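Section 4: Loading the shelves

Read Section 3 first if the unit is still leaning against something. The Tandska is a shelving unit once all the screws are in, and a pile of metal with opinions until then.

4.1 Before you load anything

1. Push down on each shelf with the flat of your hand. A little give is normal. A clang means one of the lugs is still sitting on top of its slot and needs a tap with the rubber mallet.

2. Wipe the shelves with a damp cloth and dry them. The panels leave the works with a thin film of oil, and it will get into your flour if you let it.

3. Check that the wall fixing is tight. Quarter of a turn past snug will do. Full strength will pull the plug out of the plaster, and then you will be reading Section 9.

Caution: do not stand on the bottom shelf to reach the top one. It looks like a step. Mwende Mussa in our returns department would like it known that it isn't.

4.2 Dry goods

The Tandska has no back. This keeps the weight down and lets you go on enjoying wallpaper you presumably paid for. It also means that anything pushed with enthusiasm will carry on through to the wall side and come to rest on the floor, usually behind the one piece of furniture you can't shift.

4. Put boxes and full packets on the lower shelf first. Work from the sides towards the middle.

5. Stand long boxes, spaghetti for instance, close to a side panel so they have something to lean on.

6. Soft packets of pasta will not stand up unaided for long, whatever they promise in the shop. Wedge them between two boxes, or lay them down and accept it.

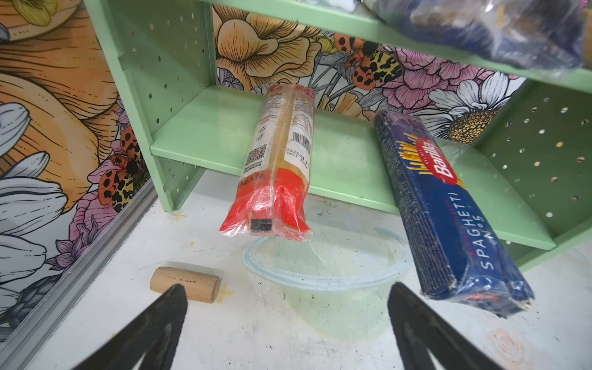

Fig. 7. Tandska in mint green, with pasta, against a flowered wallpaper.

7. Keep the upper shelf for light things in wrappers. Tins, jars and the big bag of rice belong lower down, where they have less far to fall.

Note: round items roll. The front lip will stop a tin on a level floor. Few kitchens have a level floor, so if yours slopes, adjust the feet (Section 3.6) before blaming the lip.

4.3 The holes

We are asked about the holes in the side panels more than about anything else, including the price. They take the Clandside hooks, part no. 443, sold separately. They are not for hanging the unit itself.

8. Tilt the hook, push the upper prong in, then let the lower prong drop into place. If you are using pliers, you have it upside down.

9. Hang nothing heavier than 2 kg from a single hook. A ladle is fine. A cast iron pan is a matter for the wall.

10. Dust the holes every so often with a dry paintbrush. A vacuum cleaner works as well, but it whistles.

4.4 If it wobbles

Take everything off, loosen the side screws by half a turn, square the frame up and tighten again from the bottom. Valentin Iordache, who drew the original unit, maintains that it can't wobble if put together in the right order. He may well be right. Spare feet are part no. 958 and come in a bag with a new hex key, to go with the others in your drawer.

Moving a loaded unit is dealt with in Section 5, which begins by asking you to unload it.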